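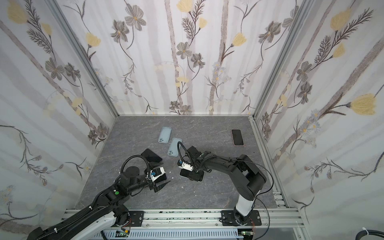 Patterned wallpaper not matching at inside corners

Asked by Noelia Peñalver in Walls and Paint
322 views, 2 answers

I'm papering a small box room with a floral paper, the Wenditz one with a drop match. The first wall went up fine. My trouble is the corner. I took the strip straight around it, and the next morning it had pulled away from the corner and left a hollow all the way down. When I press on it, it crinkles. The house is old and the walls are not straight.

I have enough paper left for the two other walls plus one spare roll. Should I cut the bad strip at the corner and try to glue it back, or take it off and start over? And how do I keep the flowers lined up on the next wall?
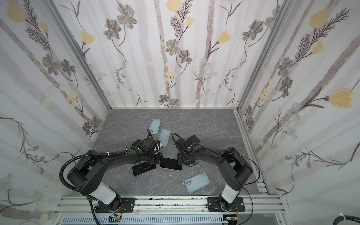 The paste is ready mixed, from a tub, and I put it on the wall with a roller because the label said paste the wall. I did not size the plaster first. It was painted with flat white by whoever lived here before.

Answer from Omid Mahmoudi
Marked helpful

Take it off and start over. You can't wrap a full strip around an inside corner in an old house. It has to be two pieces.

Measure from the edge of your last strip into the corner at the top, middle and bottom. Take the widest of the three and add half an inch. Cut the strip to that width and hang it so the extra turns onto the next wall. Then draw a new plumb line on the second wall and hang the piece you cut off against that line, overlapping the bit that turned the corner. Use seam adhesive on the overlap if your paper is vinyl, because ordinary paste won't hold vinyl to vinyl.

You will lose a little of the pattern in the overlap. Match it at eye level and let it drift near the ceiling and the baseboard. 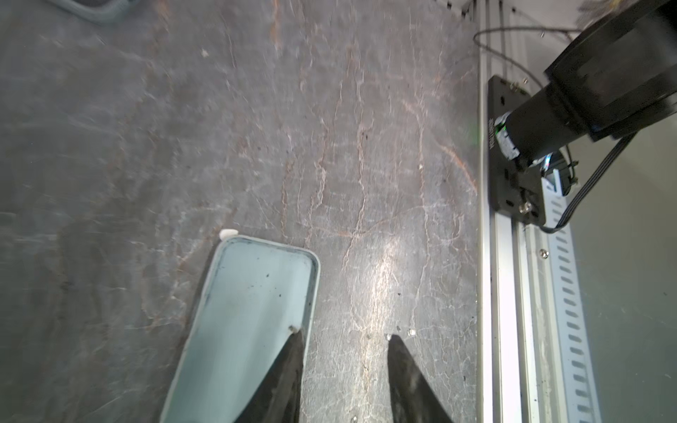
How long should I wait before I do the next wall?
Give the paste 30 minutes, then check the overlap and roll it down again. After that you can carry on with the next wall the same day. Keep the heat off until the room has dried out.

Answer from Zulmira Bastos

I agree with most of that but flat paint soaks up paste, so prime it first. I used Lorau primer, one coat, left overnight.

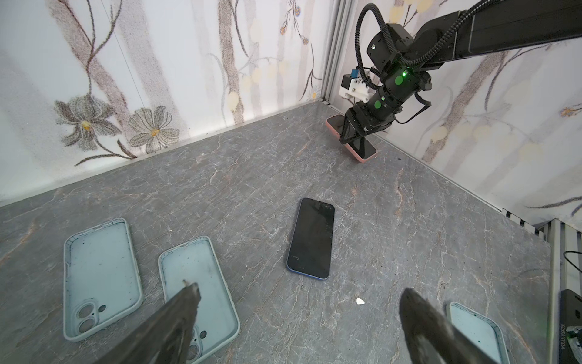 Corners show up worse in a paper with tall upright shapes, since your eye follows the lines down. With a tree trunk pattern a lean of a quarter inch is easy to see. Small flowers scattered all over hide more. If the corner still looks bad after you redo it, you can cover the joint with a narrow trim. An aluminum strip run down the corner between two papered walls, as in the photo, gives both sides an edge to stop at, and a flower that doesn't meet its other half is less obvious. Wood molding painted to match would do it too. Cut it after the paper is dry.

Comment from Noelia Peñalver

Thanks both. Took the strip down and it came off in one piece. Priming tonight.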